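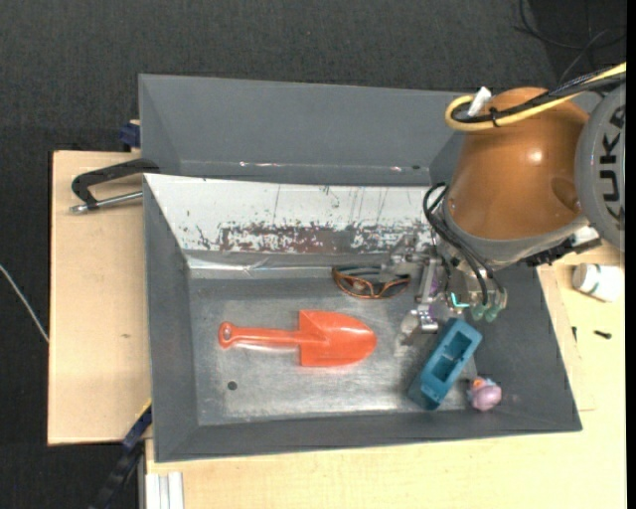
About Drurico

Drurico makes nail polish in small batches. We are based in Grusamdale, in a unit behind the old bus depot, and we sell through our own website and a handful of independent salons and gift shops.

How we started

Yaa Eshun was working as a nail technician and kept a notebook of colours her clients asked for and could not find. Most of them were in-between shades: a brown with some green in it, a grey that did not turn lilac under shop lights. She started mixing her own at home with her brother Iddrisu, who had trained as a paint technician and knew more than she did about pigment settling to the bottom of a bottle. Their first 22 bottles went to regulars at the salon. The salon asked for more, and the kitchen table stopped being big enough.

What we make

Our main range is called Tsikata, after the street where Yaa and Iddrisu grew up. These are plain creams in full-coverage colours, and most people will need 2 coats. Flavo is the newer range. It covers shimmers and glitters, and the shades change twice a year. When a Flavo shade has gone we don't normally bring it back, although we did make an exception for Wet Slate after a lot of emails.

We also sell a base coat, a quick-dry top coat and a remover. There are no gels at present. We have tried a few formulas and were not happy with how they came off.

A batch is 1,000 bottles. The batch number is printed on the label under the base, so if you have a question about a colour please have it to hand when you write to us. Shades can vary very slightly between batches, and if you are buying two bottles to use together we will send them from the same one where we can.

Who we are

Yaa Eshun – shades and new products
Iddrisu Eshun – mixing and batch records
Comfort Odoi – orders, returns and the inbox
Afia Akolgo – swatches, website and social media
Romana Machala – salon and shop accounts

Afia swatches every shade on bare nails and on at least one other person before it goes on the site. The photos are taken by a window and we don't adjust the colour afterwards, though your screen may still show it differently.

Ingredients and testing

None of our products contain animal ingredients, and we do not test on animals. The full ingredient list is on each product page and on the carton. If you have had a reaction to nail polish before, read the list first and ask your pharmacist if you are unsure.

Sales

We have one sale a year, in May, when the outgoing Flavo shades are reduced. Newsletter readers get the list a day early. There are 3,000 of you on it now, so the popular ones do go quickly.

Visiting and contact

We don't have a shop, but orders can be collected from the unit if you choose that option at checkout and wait for Comfort's email. Salons and shops wanting a price list should use the trade form and mark it for Romana. Everything else can go through the contact page – we reply within two working days.

Page last updated Jul 18, 2026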